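Pre-use checklist for a small tabletop arm, with my comments
Ulville repair and making room, bench 7

I wrote the first version of this on the back of a parts bag, and it has grown since. It's a checklist for anyone who wants to run the little red arm on our pick-up-and-put-down jobs, and underneath each item I've put my own grumbles and notes. Tick the items as you go. Skip my waffle if you're in a hurry, but please don't skip the ticks!

The big question everyone asks when they come in is whether a thing like this could clear a kitchen table yet, or sort the screws out of the sweepings at the end of a shift. My answer is partly in the comments. The short one is that it can move a cube, on a good day, and I'm very fond of it for that.

SECTION A. GRIP

A1. Jaw pads seated, no bits hanging loose. [ ] OK [ ] Fix [ ] N/A
Comment: press each pad with your thumb. If it slides about, it comes off and goes back on properly before anything else happens. I once ran a whole Saturday afternoon with one pad hanging on by a corner and blamed the software for every single drop (sorry, software).

A2. Jaws close square on a test cube. [ ] OK [ ] Fix [ ] N/A
Comment: look from close up, at the height of the jaws. You want pad against cube on both sides.

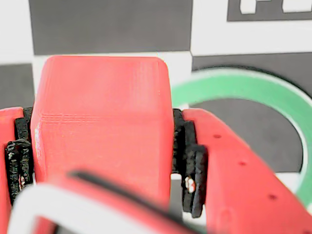
Item A2: printed cube between the two black pads.

A3. Cube survives the squeeze. [ ] OK [ ] Fix [ ] N/A
Comment: a printed cube will put up with nearly anything, so this one's a doddle. A ripe tomato won't, and neither will a wine glass, and that's where my kitchen dreams start to wobble. We tried a boiled egg in October. I'm still finding shell.

A4. Fingers clear of the jaws before power goes on. [ ] OK [ ] Stop
Comment: yours, I mean. It isn't a strong arm but it nips, and it nips without any warning at all.

SECTION B. BENCH AND BASE

B1. Foot plate sits flat and doesn't rock. [ ] OK [ ] Fix [ ] N/A
Comment: give it a shove at shoulder height. Any rocking at the bottom turns into a great big swing up at the gripper.

B2. Cables out of the swing of the arm. [ ] OK [ ] Fix [ ] N/A
Comment: walk the arm through its reach by hand, power off, and watch the leads as you do it. If one goes tight, stop and re-route it.

B3. Scissors, tape and other odds and ends out of reach of the gripper. [ ] OK [ ] Move
Comment: further back on the table is fine by me, so long as the arm can't get there. I do like to have scissors handy. Tools on the board itself are a fail, no arguing.

B4. Pattern board flat, no curl at the edges. [ ] OK [ ] Fix [ ] N/A
Comment: the markers are how the Breris software works out where things are, so a curled corner means it'll reach for a spot that isn't there. It's also my main sulk about household robots. Who's going to lay a chequered board over the washing-up?

B5. Target ring flat, and any stack inside it standing by itself. [ ] OK [ ] Redo
Comment: two cubes, red below and blue on top, is our usual tower. A bit of twist between them is allowed. If the blue overhangs so far you find yourself holding your breath, redo it.

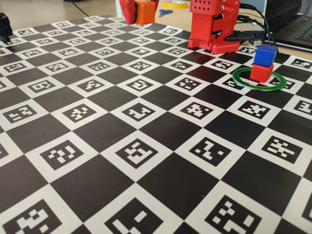

You're being too hard on it, was the note left under B5 on the last printed copy, in green biro and unsigned. A dishwasher can't cope with a messy table either and we all bought one. Give it a tidy tray and a fixed spot and it's doing a real chore, and the shop floor has worked that way for years.

Fair enough, whoever you are! I've thought about that a lot. On the shop floor I'd agree, and the Pisharody feeder trays are pretty much a tidy tray and a fixed spot. At home, I'd be spending my evening setting out the tray, and by then I could've put the cups away myself.

SECTION C. DRY RUN

C1. Cubes set down with space round each one. [ ] OK [ ] Fix [ ] N/A
Comment: leave more room than you think it needs. The jaws have to open before they can close, and beginners always forget the opening bit.

C2. Arm lowers slowly towards the board and stops short of it. [ ] OK [ ] Stop
Comment: keep your hand on the switch for this one. The tip should come down close to the surface inside the ring without digging in. If it digs in, kill the power and go back to B1, which is nearly always the culprit.

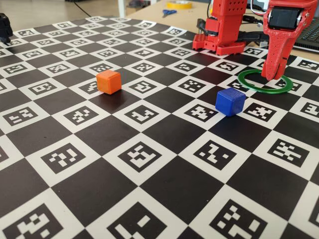 Do the lowering three times over before you let it have a go at a cube, and do it at the slowest speed. I know it's dull. I make a cup of tea beforehand so I've got something to be cross about when it goes cold.

C3. Servo housings cool enough to rest a finger on (power off). [ ] OK [ ] Wait
Comment: after a long session, give it 20 minutes. I don't care how well it was going.

C4. Screws on the brackets nipped up. [ ] OK [ ] Fix [ ] N/A
Comment: snug, not gorilla. They go into plastic, and I've stripped enough of them for all of us.

SECTION D. RUNNING AND LOGGING

D1. Every attempt written down, including the daft ones. [ ] OK [ ] Fix
Comment: we're up to 1,179 logged attempts in the Nutico folder, and the failures are by far the best reading. Please don't only write up the nice ones. My longest run without a drop is 64, and I danced.

D2. One loose cube at a time for new users. [ ] OK [ ] Fix
Comment: one cube, one ring, an open bit of board between them. It looks far too easy and then it eats your whole evening.
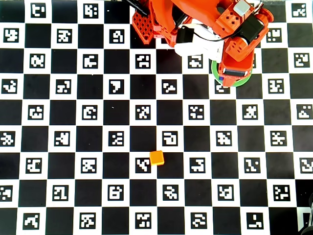
Would it not be quicker by hand, though? That came from a visitor at the last open evening, and then, a minute later, from the same person: but I suppose I'd let it do the boring ones all night if it didn't need me stood next to it.

Which is exactly the trouble, it does need you stood next to it. See D3.

D3. Someone at the bench the whole time it's powered. [ ] OK [ ] Stop
Comment: no popping out for a sandwich. If you leave, it goes off at the wall. I'll happily cross this item out the day I trust the arm on its own, and I'm hoping that's before I retire.

D4. Power off, cubes back in their tub, log saved. [ ] OK [ ] Fix
Comment: yes, you have to put the cubes back in the tub by hand. It can't do the tub yet. I've asked it nicely.

Signed off by: ____________ Time: ________

Anything failed? Write it here, then tell whoever has the bench next: ____________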